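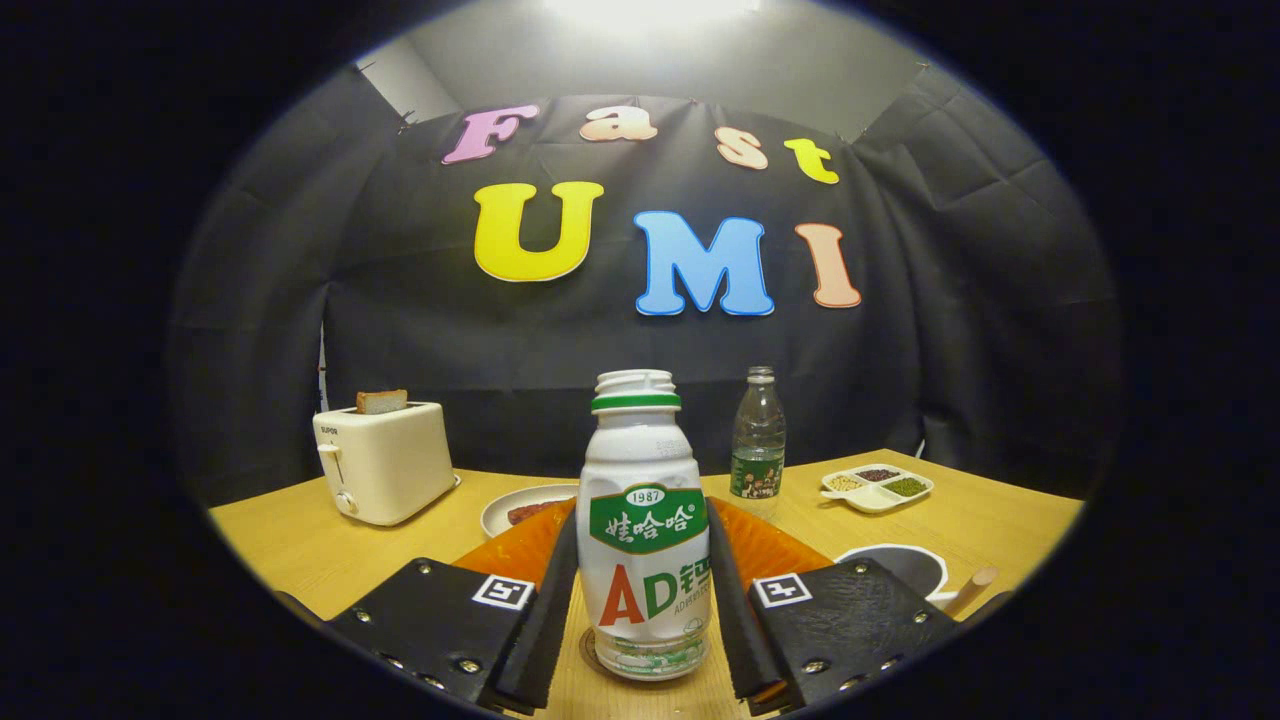
Figure 11. Gripper fingers on either side of an open bottle, tabletop station.

4.2 Handling Open Containers

These rules apply to all hand-held gripper work at Skodon tabletop stations.

1. Clear a path for the gripper before approaching the container. Move bowls, plates and trays that either finger could strike.

2. Check that the screws on both finger mounts are tight and that the square markers are clean and uncovered.

3. Bring the fingers in level, one on each side of the container. Close slowly until both pads touch.

4. Lift straight up. Do not tilt an open container past the angle listed in Table 2.

5. Set the container down fully before opening the fingers.

CAUTION: Unplug electrical appliances on the table before handling liquids. If a spill occurs, stop work and dry the surface.

NOTE: Finger pads are to be inspected every Friday and replaced after 90 hours of use. Record each replacement on Form 38 and send it to Bronwyn Stubbs, Zedinstead office.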